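Young writers and old stories meet on stage at Greltimley

There was a full house and a good deal of happy noise at the Greltimley Playhouse last night, when the first three pieces from this year's New Voices season were read aloud by a cast of local actors and, in one or two cases, by the people who had written them. It has been a long winter of workshops, and it was lovely to see so many parents, neighbours and old friends of the theatre squeezing along the rows to find a seat.

New Voices began as a small after-school club and has grown rather more than anyone expected. This year 20 young writers took part, all between the ages of 14 and 18, and between them they produced everything from a ghost story set in a launderette to a two-hander about a grandmother learning to drive. They were looked after by the playwright Berenice Villaseñor, who has been coming over from Tavero every fortnight since September, and by Levente Sipos, who directed the readings.

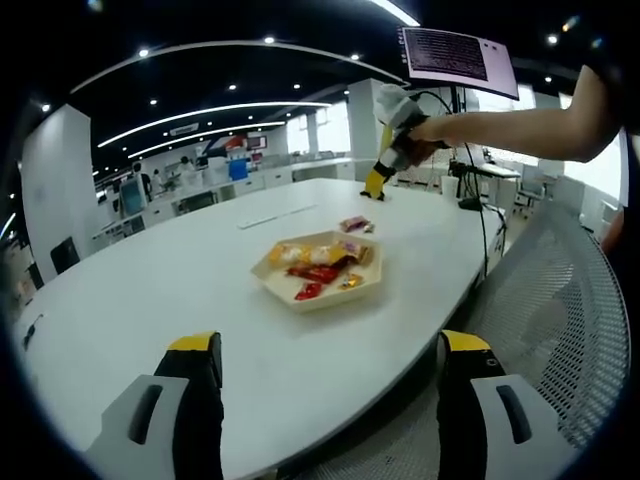
The evening opened with The Ferry Bell, a gentle and surprisingly funny play about two brothers who inherit a boat that neither of them wants. It was followed by Ask Me at Breakfast, in which a family tries to get through one whole meal without mentioning the thing they all most want to talk about, and the laughter in the stalls suggested that plenty of people had sat through a breakfast much like it.

"I kept telling them to leave the odd line in," said Berenice Villaseñor in the foyer afterwards. "When you're 15 you think the strange bits are the bits you ought to tidy away, and then you hear an audience go quiet and you realise they were the best thing you had. I'm so proud of every one of them, I can't tell you."

The last piece of the night, Salt Road, was the longest and the most ambitious. It follows a girl who walks inland from the coast with a letter she has promised not to open, and it moves back and forth between her journey and the kitchen she has left behind. Yoshinori Onishi played the father with great tenderness, and there was warm applause for Parveen Rizvi, who stepped in to read the part of the aunt at very short notice when another member of the cast lost her voice.

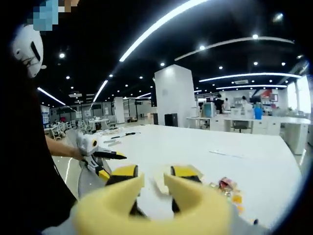

Music came from the Serrano Quartet, who played between the pieces and stayed on in the bar until the lights went up. They had put together a set of short tunes in answer to the scripts – a creaking little waltz for the ferry, and something slower and lonelier for the road – and several people were heard asking whether a recording might be made. The quartet say they are thinking about it, so we shall have to be patient.

A bucket collection on the door raised £633, all of which goes towards keeping next year's workshops free to attend. Together with the proceeds of the autumn quiz, that brings the fund to £1,459, and the Playhouse would like to thank everybody who put something in, however small.

The scripts will now go back to their writers for another round of changes before two of them are given full productions in the studio. Abundio Cisneros, who designs for the Playhouse and for the Plondetti company, has already begun making drawings for Salt Road, and he has promised the young writer a say in everything down to the colour of the kitchen chairs.
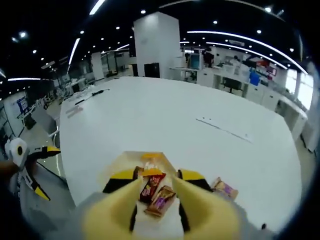 Second evening of readings

The remaining pieces from the season will be read on 9 Mar 2018, again in the main house, with doors at seven and a start at half past. There are four plays on the bill, all of them short, and the evening should be over in good time for the last bus to Tavero. Seats aren't numbered, so do come a little early if you're in a group and would like to sit together.

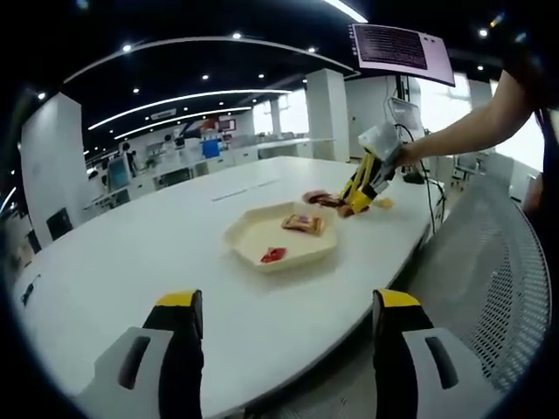 Tickets are pay-what-you-can and may be had from the box office or by telephone in the afternoons. Levente Sipos would also like to hear from anyone over 60 who enjoys reading aloud, as two of the scripts have splendid parts for older voices and he is still looking for people to fill them. No acting experience is needed, and there will be one rehearsal on the afternoon of the show, with tea.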